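Notebook, two-arm bench
April, morning into afternoon

Picking up where I left off, which was with a sore thumb and a stripped screw. The club has the bench until the end of the month and then the Mota people get it back, so I am trying to write things down properly this time instead of on the backs of my hands. Caradog, if you are reading this to find out whether you can use the left arm after four: yes, but read the bit about the purple cable first.

Our entry for Tatley is the phone task. We argued for a long time over whether to do dishes or phones, and phones won because Amr had already written half of it (and because the judges at Tatley apparently saw nothing but dishes last year and were sick of them). The rules say two arms, one tabletop, a phone, a stand, and the phone has to end up standing in the clip with both grippers clear of it. The time limit is 171 seconds. You can leave whatever else you like on the table, and there are extra points for a busy table, so the dishes stay.

First thing I did was redo the home positions. Last week's were saved with the old gripper offset and the left arm was stopping high every time. I jogged both arms by hand to the tape mark, saved, powered down, powered up, sent them home again, and they landed where I wanted. Saved as home_b. Please don't overwrite home_b! If you need your own, make a home_c and put your initials in the notes field, it takes ten seconds.

Then teleop. Amr drove, I called out. We wanted 40 good runs for the training set before lunch and we got 20, which I'm fine with, because the first hour went on deciding what counts as good. Where we ended up:

A run is good if the phone finishes in the clip and stays there when both grippers let go.
A run with a fumble in the middle is still good if the driver fixes it without putting the phone back at the start.
Any run where somebody's hand goes over the rail gets thrown out, even if it was only to scratch the table (Amr).

I also want the driver to say "start" and "done" out loud. The log has its own timestamps but I keep finding runs where the arms sit there for ages at the end with the recorder still going, and trimming those is the most boring job in this whole club.

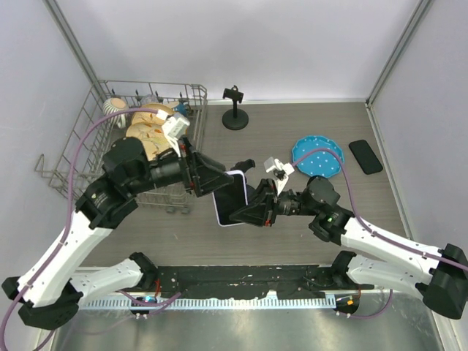
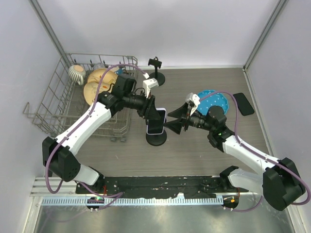
The grip is what I spent most of the day thinking about, and I've changed my mind about it twice. My plan from March was one arm for everything: the left picks the phone up, turns it, slides it into the clip, and the right only steadies the base. It looks lovely on paper. The trouble is the turning, since with one gripper the phone wants to swing around the pinch point the second it comes off the table, and then the edge you need for the clip is pointing at the wall. So we went over to having both arms in on it. In the first photo the phone is up off the table right where the two grippers meet, and that is the moment I care about, because whatever tilt it has there is the tilt we're stuck with on the way to the stand. The second one is the other end of the business, phone upright in the stand, left jaws closed close by it and the right fingers spread wide. I want the right hand that open whenever it is near the stand. On Amr's early runs he kept it half shut out of habit, and the fingertip caught the side of the phone on the way out. We have a rule now: fully open, count one, then move.

Also the fingers. The wide angled ones are the Urnalberg prints, second batch, and I like them a lot more than the first batch, which flexed. I rubbed the inside faces down with fine paper and stuck new grip tape on. The tape is the cheap kind and the corners were already lifting by lunch, so I trimmed them round with nail scissors and they behaved after that. If they start peeling again, use the Taraver roll in the second drawer. It's the last of it, so no practice pieces.

About the purple cable. The left one needs plenty of slack over the wrist or it goes tight when the arm reaches for the back of the table, and a tight cable pulls the wrist around just enough to spoil the grip. Too much slack and the loop comes down on things. I moved the tie one link closer to the base, ran the arm through its whole reach at quarter speed with my hand on the stop button, and it cleared the rack every time. I didn't touch the right one. Caradog, if you move the rack toward the middle, do the slow pass again before you run anything at full speed, please and thank you.

After lunch we tried the model from the weekend, the one trained on the old runs only. I wasn't expecting much and I still managed to be a bit let down. It finds the phone nicely, it lifts, it even brings the right arm in at a sensible moment, and then it dithers. Back and forth in front of the stand like somebody trying to get a key into a lock in the dark. Amr thinks it is averaging two habits, his and mine, because I come at the clip from the left and he comes down from above. I think he's right, annoyingly. We looked at a handful of old runs side by side and you can tell who was driving without checking the name.

So from tomorrow everybody comes at the clip from above. I've written it on the whiteboard. It is slower for me and I grumbled about it for a good while, but one way is better than two and his is easier to teach to the new members.

Best time of the day was 73 seconds, Amr driving, no fumbles. I was very pleased with that and he pretended not to be! That was a person at the controls, of course, so it says nothing yet about what the model will do, but it does mean the limit is not what we should be worrying about. We can afford to tell the drivers to slow down near the stand.

Things that went wrong and got fixed, so I don't have to remember them:
Left arm wouldn't enable after lunch. Stop button was still pressed in. That was me.
Recorder wrote to the wrong folder for the first few runs. Moved them over, names are fine.
One screw on the left gripper had backed out a little. Tightened, and I put a paint dot on it so we can tell if it moves.

Still to do:
Retrain on the new runs only and keep the old ones out of it completely.
Print a spare pair of fingers before somebody (me) sits on a pair.
Ask Tatley whether the stand can start in a different place each round, because the rules are vague and I'd hate to find out on the day.
Write the one-page description for the entry form. Amr says he'll do it. I'll start it anyway.

Stopped at half past five, both arms sent to home_b, power off at the wall, key back on the hook.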